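Keeping a Two-Arm Laundry Cell Running: Setup and Upkeep of the Shibata Station
Student project report, Trodondale workshop

Our project this term was the garment station, the two-arm cell that sorts and tidies clothes. When we took it over, it could run, but you had to be lucky. Some mornings it started straight away and some mornings the right arm sat there with a fault light and we spent the first hour on our knees with a flashlight. We wanted to write down how the station is set up, what wears out and how we look after it, so that the next group can start where we stopped. It was by far the most fun any of us has had with a hex key.

What the cell consists of

Two arms stand side by side facing the long edge of a table. Each one carries a parallel gripper with a white housing, bolted to the wrist through an adapter ring. The controller is a Shibata unit that was already in the workshop, and the adapter rings were machined for us at Relstead. Power and signal for each gripper run in a separate cable on the outside of the arm. The outside route is ugly, but you can see every inch of it and swap a cable without opening a joint.

The clothes are ordinary donated ones. We keep shirts, jeans and pale cotton things in the mix on purpose, because stiff denim and thin cotton load the fingers so differently. Wire hangers go in as well, and they deserve their own section below.

Table height

The first thing we changed was the table. It used to sit so low that the wrists had to bend close to their limit before the fingers touched anything. We raised it 20 mm with machined feet and measured 762 mm from the floor to the top surface afterward. The tiled floor is not level, so the feet are all slightly different. They are stamped on the underside. Please put them back in the same corners!

After moving the table you have to teach the reference points again, starting with the front edge. We skipped that once and the left gripper came down on the tabletop hard enough to shift its adapter ring.

Cables

Most of our faults came from cables. Both arms swing low when they work along the front edge, and a cable with too much slack gets swept along with them. With too little slack it pulls on the connector, and the gripper drops out for a moment and then comes back, which is a horrible thing to chase. We found the connector on the right arm had a bent pin, and replacing it cured the fault light we had been fighting since the start.

Our rule now is to move the arm by hand to its farthest reach, power off, and look at the cable there before fixing it at the wrist. Then do the same with the arm folded back. Use the soft ties. The hard plastic ones had already cut a groove into one cable jacket.

Hangers and fingers

Wire hangers are the toughest thing the station handles and our favorite test. The wire is thin, it slides, and it twists in the fingers as soon as the clothes around it pull the other way.
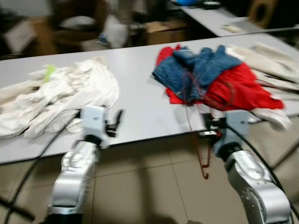 Figure 1. Right gripper at a wire hanger running through the jeans and red clothing.

All that twisting ends up in the finger screws. In the first logged stretch the right gripper went 877 cycles before a finger had visible play, and by then the screw could be turned with two fingers. We cleaned the threads, added a drop of medium thread locker and marked each head with a paint line so that any movement shows at a glance. Lint is the other enemy. It packs in behind the fingers and keeps them from closing all the way, and the controller then reports an object that isn't there — very confusing until you have seen it once. A dry brush gets it out. Compressed air pushes it deeper.

Our routine

Before each session: brush out both grippers, check the paint lines, look along both cables, and open and close each gripper with nothing in it.
Once a week: wipe the housings, check the adapter ring bolts, run the arms to the edge reference point at slow speed.
Whenever something has been bumped: stop, power off, check the rings first.

The whole check before a session takes us 2 minutes now, and that includes finding the brush.

Still open

The finger pads on the left gripper are more worn than those on the right and we don't know why. We would also love to try a cable guide like the one we saw on our visit to Baltemcombe, where the cable rides on a small spring arm and lifts itself out of the way. A drawing is in the project folder, along with the cycle log and the spare pins for the right connector.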